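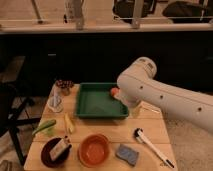

A green tray on the wooden table.

Winter storage of apples, by Natália Zeman

Many members asked me in September how to keep apples until spring, so I promised to write it down for the winter newsletter. My family has a small orchard above Oltusby and we store fruit every year, in good years 60 crates.

The most important thing is the picking. Take only apples which come off the branch easily when you lift them, and leave the stem on. An apple without a stem will rot from the top. Do not wash them. If they are wet from rain, spread them in the shed for a day before you put them away.

We keep our cellar at around 2 degrees Celsius. It should be dark and a little damp, so we pour water on the brick floor when the air feels dry. Potatoes must go in another room, and onions too, or the apples will take the smell. My neighbor Igor Holub has no cellar and keeps his in the garage, in boxes lined with newspaper and covered by an old quilt. They lasted until the end of February last year. 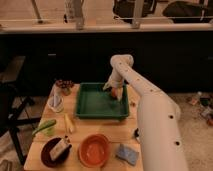

Sorting is the work that people like least, and I understand them, it is cold and your back hurts. We do it every 7 days. I carry the crates upstairs one by one and go through them by the window. For the doubtful ones it helps to have a shallow tray with sides, like the dark green one on the table, so that nothing rolls to the floor. Soft apples go to the kitchen the same day. Those with brown spots inside go to the compost.

Late varieties keep best, but they need patience. Ours taste of almost nothing before Christmas and are very good in February.

Drahomíra Danko still has wooden crates to give away. If you want some, please ask her at the next meeting and bring your own rope.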